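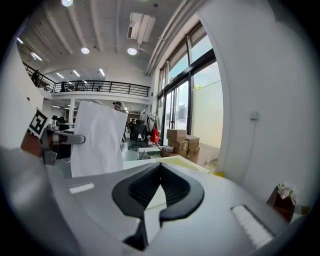

August, Saturday, started 9:30

Paper-in-tray task, hand-held grippers, both arms. Goal for the day was to find out whether the marker cubes give us a usable finger pose while the sheet is in the way. Paper is bad for this. It stands up when you pull it, it folds over, and it hides whatever is behind it.

Changed since last time:
Wrist views now run through the Utaso sync script. Offset against the head view was 2 frames, fixed by hand in the config.
Episodes end when both grippers are let go, no button press.

Kept 610 episodes after filtering, which brings the paper set to 3,571. Threw out 11 where one cube was lost for longer than the interpolation limit. Most of those were the left hand crossing over the right - same failure as with the cloth set.

Pose jitter is worst when a cube is seen nearly edge-on. Smoothing helps the plots but it also rounds off the short tug at the start of the lift, and the policy needs that tug. Left smoothing off for the Prilska training run.

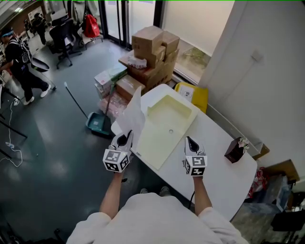 Prasert Ratanaporn: I'd keep a light filter on rotation only. The tug is nearly all translation, so you wouldn't lose it, and the wrist angle in the cloth runs was too noisy to learn from.

OK, will try that on half the set and compare. Same seed, same split.

To do: recheck gripper width calibration on the right hand, ask Oldřich Hájek for the old interpolation limits, rename the cloth folders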